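Ticket: right gripper stops before closing on cup
Cell: Kuvordale, tray setting table
Opened by: Veronica Buzatu
Status: open, waiting for part

The right arm goes down to the tray, then the gripper stays open and the controller gives timeout 1,588. The left arm does the same program without fault. Restart helps for a short time only.

What I checked until now: air is not used here, so I looked at the cable first. The plug at the flange was turned 90 degrees from the drawing, and the cable pulls when the wrist rotates. I put it back and tightened the screws.

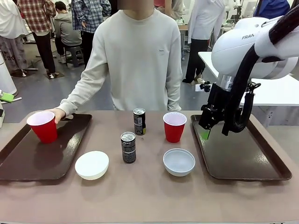

Table with trays, cups, bowls and cans

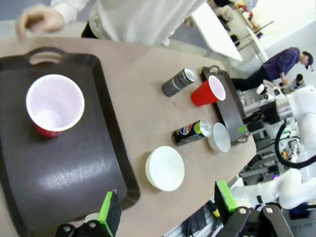

After this the fault came again 3 times in one shift — always when the arm is low. I lowered the timeout from 3,000 ms to see it earlier, and the log shows the finger motor loses signal for a moment. I think the wire is broken inside, near the loop.

New cable is ordered from Rudport. Please do not run the right arm over the tray before it is changed. The green pads can stay, I cleaned them.

Văduva has the old drawing, I need the new one also.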